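**Skilasent** is a death metal band from Clarnville, formed by guitarist and vocalist Jacinto Palacios and drummer Eustaquio Camacho. The group has released two studio albums and one EP. Its music combines low-tuned riffing in the style of early 1990s death metal with long instrumental passages in odd meters.

## History

Palacios and Camacho had played together in the thrash band Alvarado, which broke up after a single demo. The two kept its rehearsal room and wrote new material as a duo, with Palacios recording both guitar and bass. The first Skilasent release, the EP *Kiln Debt*, was issued on cassette in an edition of 50 copies. It contains 3 tracks and runs just under 20 minutes.
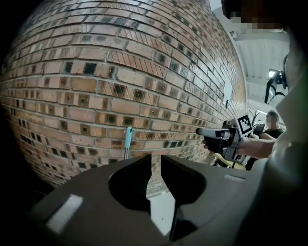
*Brick wall with darker patches and light-gray mortar.*

A copy of the cassette reached the small label Jilleo, which reissued it on CD and signed the band for two albums. The debut, *Ash Register*, was recorded in November over nine days. Drums were tracked live in one room and left without sample replacement. Guitars were tuned to B standard and recorded through a single amplifier, then doubled left and right.

The second album, *Tenants of the Lower Gate*, was released on July 26, 2018. It is the longer of the two at 35 minutes, and the only Skilasent recording to feature a guest musician, an uncredited keyboard player on the closing track. The first vinyl pressing was mastered from the wrong set of files, and the opening song fades out early on side A. Jilleo corrected the fault on the second pressing, which can be told apart by the matrix number ending in 1291.

## Musical style

Most Skilasent songs are built on two or three riffs repeated at different tempos. Camacho uses blast beats sparingly and tends to place them under slow, sustained chords. Palacios sings in a low growl with little variation in pitch. Guitar solos are absent from the EP and appear on only two tracks of *Ash Register*. 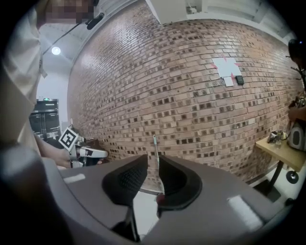 The lyrics deal mainly with debt, eviction and burial customs. Those on the EP were never printed. Both albums include full lyric sheets, although the sheet for *Tenants of the Lower Gate* omits the second verse of "Salt Ledger."

## Reception

*Ash Register* was reviewed mostly in fanzines, where the drum sound drew praise and the vocals were often called monotonous. The second album received wider coverage. Reviewers were divided over the keyboard section, and several considered the first half stronger.

## Discography

- *Kiln Debt* (EP, cassette; reissued on CD by Jilleo)
- *Ash Register* (Jilleo)
- *Tenants of the Lower Gate* (Jilleo)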